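Sheila Hulme was born in Plestby and she came back to it after 17 years of working in hotel kitchens. Now she teaches people of the town to cook cheap dinners, two evenings in the week, in the old school at Mapplebeck road.

I asked her what is the first thing she teaches. "Onions," she said. "You cook them slowly and you don't leave the room. Most of my people have burned onions all their life and they think this is the taste."

Her father kept a vegetable stall, and from him she learned to buy late in the day. "He sold the soft tomatoes for almost nothing. My mother made sauce with them, and we were eating it until January."

She doesn't like to give exact recipes. When a student wants to know how many grams, she gives him a spoon and says to taste. I told her that for me this would be difficult, and she laughed. "Dennis was the same. He had a notebook with 30 pages and he could not boil rice. Now he cooks for his grandchildren."

The subject she speaks about with most warmth is the pepper.
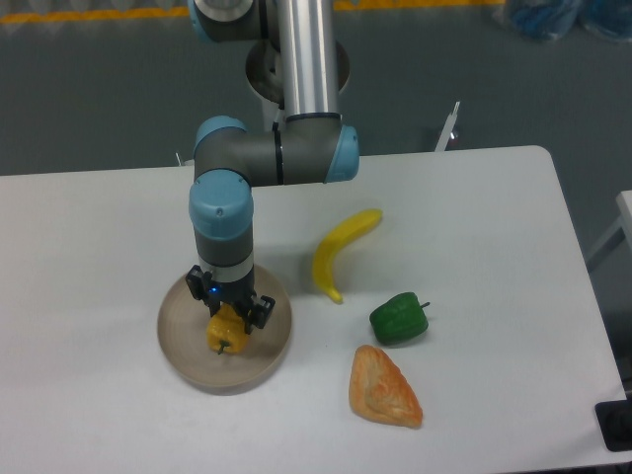 Mélanie Penner

"The yellow ones are sweet and children will eat them raw," she said. "I roast them until the skin is black, then I put them in a bowl with a plate on top. After 18 minutes the skin comes off in your fingers. Don't wash them, please! The flavor goes in the sink."

In the fall she wants to begin a class for teenagers who leave home for the first time. They will start also with onions.

Comments

Callum Wainwright: I did the course last year. The bean soup is still my favorite.

Alfie Dobson: Does she use oil on the peppers before roasting or after?

Callum Wainwright: After, with a bit of garlic.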